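We use cookies to remember your settings. Accept Decline

Search talks Go

Keeping the Ustum cell happy
Speaker notes – Faustino Villaseñor, Lallholm workshop day, October

SLIDE 1. Hello and what the cell does
Say hi, thank the Panicker folks for the room. Ask who has pulled a CPU by hand. Then ask who has bent a pin doing it (my hand goes up first).
The cell takes retired servers and recovers processors and memory. One arm, one two-finger gripper, one bench. I look after it and I love it, so stop me if I run over.

SLIDE 2. Setting the approach height
Spend time here, it's my favorite part! Everything we get right or wrong starts with where the pads are when they come in over the socket. I teach one hover point per board type and let the arm creep down from there at 8 millimeters a second. Faster looks great in a demo and chews up pads.
Mention the load lever. Its position goes in the board file, along with the corner screws of the socket frame, so the fingers have a clear way in.
Point out how much light comes back off the heat spreader. We fought glare for weeks. Exposure gets set on the chip, and the rest of the board can look however it likes.

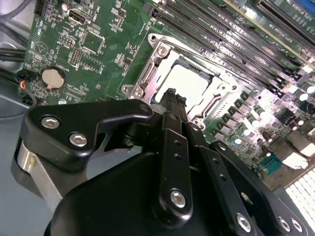

SLIDE 3. Finger pads
Pass the worn pads around the front row. (Get them back this time.)
Pads are a wear part. We swap both together, always, even if one looks fine. After a swap: close on the gauge block, zero the width, open, close again. If the two readings disagree, take the pads off and clean the seats – there's nearly always a crumb of old adhesive in there.
The grip is on the edges of the chip. Force setting is low, lower than people expect. Tell the story of the Prarnuvden batch, where we kept turning it up and the real trouble was a finger screw that had backed out a quarter turn.

SLIDE 4. Screws and linkages
So: screws. Hex key, every one on both fingers, start of every shift. It takes me two minutes with coffee in the other hand. Paint marker across the head and plate so you can see at a glance when one has moved.
Wiggle each link with the power off. Any play you can feel is too much.
No oil near the pads!! Dry wipe only.

SLIDE 5. Lifting and carrying
Straight up first, then tilt. Once the chip is clear of the socket it can travel upright between the pads, and the wrist camera gets a good look at it on the way. Markings often come out blurry at that distance, so we read them later at the tray.
Pause and let people look at the grip on both sides.
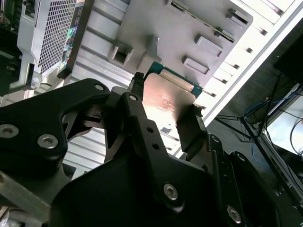

Processor held upright by its edges, chassis behind.

SLIDE 6. Numbers, if there's time
Last service interval was 364 picks. Pick success over that run was 99 percent, and I want to talk about the misses more than the hits, so leave room for questions. Most were bad board files. One was me leaning on the bench.

SLIDE 7. Questions
Likely ones: cable routing on the wrist, how long a new board type takes to teach (some 2 hours), whether memory slots use the same pads (yes, different force).
Spare pads and the checklist are on the side table. Take a checklist.

Contact | Copyright Lallholm | Back to top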